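February, and a bit after nine in the evening

I have been meaning to write in this for over a fortnight and kept finding something else to do first, and the something else has nearly always been laundry. So I may as well write about laundry, as it has filled my head and my evenings, and at least I have a cup of tea and both feet up while I do it.

It began with the airing cupboard. I went in for a pillowcase and most of the top shelf came down on me, very softly, one towel after another, and then the old Trumora blanket with the satin edge that I was sure I had given away when we moved. I stood there with it round my shoulders like a queen and thought, well, this can't go on. I have lived in this house long enough to know where things are, and I did not know where a single thing in that cupboard was. There was a tablecloth in there I had been missing since the Christmas before last! I had even bought another.

So out it all came, on to the bed and then on to the landing when the bed was full. I made 2 heaps, one for keeping and one for passing on, and then spent a silly amount of time moving the same three towels from one to the other. They are the thin brown ones from the flat in Stunberg Road, and they don't dry anybody any more, they just push the water about. But we had so little then, and I remember choosing them, and carrying them home on the bus in a paper bag with the handles going. In the end I kept one for the dog and let the other two go, and felt quite grown up about it.

The sheets were worse. Nobody could love a fitted sheet. I did try again to fold one the proper way, with the corners tucked into each other like mittens, and I got as far as the third corner before I lost hold of the first. What I have now is a sort of parcel. It sits flat enough if it goes at the bottom with something heavy on top, and I have decided that will do for this life.

Then of course once the cupboard was tidy I started looking at everything else in the same way. The chest of drawers. The basket by the stairs. My own work things, which I have been pulling out of a heap every morning and shaking hard in the hope that would pass for ironing. I have folded tops the same way since I was small, lengthways first, sleeves in, then up from the bottom, and it had never struck me that there was any other way of going about it until I began noticing how other people do it. Some go in thirds. Some roll. My sister rolls everything, even tea towels, and stands them on end in the drawer like candles in a box, and I have to say you can see every one of them.
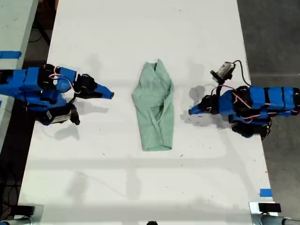 I tried the rolling on Sister's say-so with my tunics and I'm sorry to report that it isn't for me. They come out with creases going round them like the rings on a tree. For soft things, though, vests and pyjamas and the like, it is really very good, and I've done two whole drawers that way and keep opening them to have a look. I opened one this morning when I didn't need anything out of it at all. I just wanted to see them all lined up.

The thing I hadn't reckoned on is how much depends on what you're folding on. I have always used the bed, which gives, so you smooth one end and the other end slides off in its own direction. This week I cleared the kitchen table after supper and did it there, and what a difference! You can get your whole forearm along the cloth and push the air out of it. I gave the table a good wipe first with the Baumgartner soap, which smells of lemons and something else I have never managed to place, and waited for it to dry, and listened to the end of a play on the wireless in which everyone seemed to have been married to everyone else. By the time they had sorted themselves out I had done the lot. It is also much kinder to my back, as the bed is low and by the end of a big wash I used to come up from it in stages.

I must be careful not to turn into one of those people. I did catch myself refolding the napkins after they had already been put away, and I have been looking at the coats in the hall in a way they don't like.

The passing-on heap has got as far as the boot of the car, in three bags. I meant to drop it at the Valine shop on the way to the dentist but they don't take things after four, and I was late as usual, so it has been driving about with me ever since. It came to the supermarket today and had to be moved over for the potatoes. I put my hand in one of the bags while I was doing that and felt the edge of the second-best bath mat, and had a moment of thinking I might want it after all. I closed the boot rather quickly.

What I did take back, and I shall own up to it here, is the little green cardigan with the ducks on the pocket. It wouldn't fit anyone in this family now unless one of the cats took to it. I washed it by hand and laid it flat on a towel on the spare bed, and pulled the sleeves straight and did up the buttons, and it looked so exactly the size it used to be that I had to go and find something to do downstairs. It can live in the blanket box. There's room in there now that the Trumora has gone back on our bed, where it should have been all these winters. It is the warmest thing we own and was doing nothing for anyone up on that shelf.

Other news, such as it is. The boiler has been making its humming noise again but only in the mornings. The snowdrops are out under the hedge, more than last year, and something has been digging near them that I hope is just the blackbird. I rang about the gutter and was told they would ring me back. There was a very good soup tonight with the end of the ham in it, and enough left for lunch if I'm quick.

Tomorrow I want to do the cupboard under the sink, which has got at least two bottles of everything in it and a sponge I don't care to think about. And there is one more load in the machine that finished while I was writing this. I heard it click. I ought to go and hang it up before it creases, but the tea is still warm and the dog has gone to sleep on my foot, so it will have to wait until one of us moves.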